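Sourdough crackers, a neighbour's discard and the best dinner we've had all winter

7/21/26

I have been going on about crackers to anyone who'll stand still, so it's time I wrote it all down and gave my family a break.

It started with Yurani Llanos from two doors up, who bakes a lot of bread and hates tipping out her starter. She turned up on our step with a big jar of discard and asked if I could use it. I said yes before I had any idea what I was going to do with it. Pancakes the first morning, which were lovely, and then more pancakes, and by the weekend the kids had gone quiet in that way that means please stop.

So, crackers! I'd always thought of them as something you bought. They come in a packet, they cost too much, half of them are broken. I had no idea you could make a whole tray of them in the time it takes to watch the news, and that they'd taste so much better than the packet ones that my husband would eat them standing up at the bench before they'd cooled.

The recipe I've landed on is loose. A cup of discard, a cup of wholemeal flour, a quarter of a cup of olive oil, half a teaspoon of salt and whatever seeds are in the cupboard. Mix it with your hand until it comes together, wrap it and leave it in the fridge for at least half an hour. Overnight is better and gives you a sharper flavour, a bit like a good cheddar. Then roll it out between two sheets of baking paper as thin as you can stand, thinner than that, peel off the top sheet, brush with oil, salt it, score it with a pizza wheel and bake at 170 until the edges are properly brown.

The rolling is everything. My first batch was the thickness of a coaster and had about as much snap. If you can see the bench through the dough you're on the right track. I do it in two or three lots now because one big sheet always ends up thick in the middle and burnt round the outside.

Seeds I've tried so far: sesame (excellent), fennel (excellent, but go easy), nigella (my favourite by a mile), poppy (pretty, doesn't taste of much), pumpkin (they fall off and roll under the oven). Rosemary is good if you chop it really fine. I also did a batch with smoked paprika and they were gone before the second tray came out.

Flour matters more than I expected. I'd been using supermarket wholemeal and it was fine, then I picked up a 5 kilo bag of the Dendine stoneground from the bulk shop in Neltbridge and the difference was enormous. It's nutty and a little bit sweet and it browns beautifully. They do a rye as well, and I've been mixing in a third of that when I want something to go with pickled things.

Anyway, the dinner. Once you have a jar of crackers on the shelf you start wanting things to put on them, and I had this idea of a meal that was nothing but bits and pieces. No main, no sides, everybody reaching over everybody. We cleared the dining table, put both leaves in and asked people to bring one thing to dip, spread or pile.
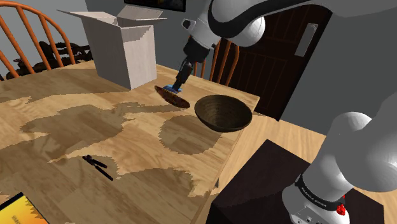

A round brown disc, an open white box and a dining table.

Tsehay Kassa came with a pot of shiro, which is a spiced chickpea stew, cooked down until it was thick enough to scoop. I'd only ever had it with injera and so had she, and she was a bit doubtful about the cracker side of things until she tried the nigella ones. Her cousin Eldana Nigatu made a cold lentil salad with green chilli and mustard that cleared my head right out. I've since made it three times. You cook brown lentils until they're just soft, mash half of them, and stir in mustard, lemon, oil and far more chilli than seems polite.

Efraín Carhuamaca did potatoes in a yellow chilli and cheese sauce, and when the potatoes had gone we kept going with the sauce. He uses crackers in the sauce itself, to thicken it! Crumbled right in with the cheese and the milk. He'd brought his own plain ones for that, but next time he's promised to try it with mine, and I'm thrilled about this.

Yurani brought bread, of course, and more discard.

My own contribution was a white bean dip that I can make half asleep. One tin of beans, drained, one small clove of garlic, the juice of half a lemon, a good slosh of oil and a spoonful of the water from the tin. Whizz it for longer than you think. If you've got the energy, fry a few sage leaves and put them on top. I also did a beetroot one, but I was heavy-handed with the horseradish and it mostly stayed in the bowl.

What I loved was how long we sat there. With a roast there's a rush while it's hot and then everyone leans back. With this there was always one more thing to try on one more thing, and it was after eleven when someone noticed the time. The little ones had made themselves a nest on the couch with the dog and were fast asleep.

A few things I've worked out since then, for anyone having a go:

If the crackers come out bendy, put them back in at 120 for ten minutes. They crisp up as they cool, so don't judge them hot.

Keep them in a jar with a good seal. Ours last a week and a half, in theory.

You can freeze the dough. Flatten it into a slab first so it thaws quickly. I do 500 gram slabs, and each one makes two of my trays.

Old discard is fine. I've used stuff that had been at the back of the fridge for a month, with the grey liquid stirred back in, and they were the tastiest yet. If it's pink or furry, chuck it.

Don't skip the salt on top. There's salt in the dough, I know. Do it anyway.

If you don't have a starter and don't have a Yurani, Selamawit Feyisa at the Portela Road market sells little tubs of hers on Saturdays and will talk you through feeding it. She's had hers going since before her eldest was born and she's very generous with advice. Get there early, because the tubs go before the coffee queue dies down. You can also make the crackers with plain yoghurt in place of the discard – a bit softer and not as tangy, but still really good, and the kids prefer them.

We're doing it again in August, and this time the plan is for everyone to bring a cracker or flatbread as well as a topping. Efraín is already talking about a corn one. I want to try something with oats and a bit of honey for the cheese end of the table, and I'd love to get hold of some of that blue they make out at Hidside if the road's open by then.

If you've got a cracker recipe that uses up something else, spent grain or leftover porridge or whatever it is, please put it in the comments. I have two jars of discard in the fridge as of this morning and a very big bag of flour.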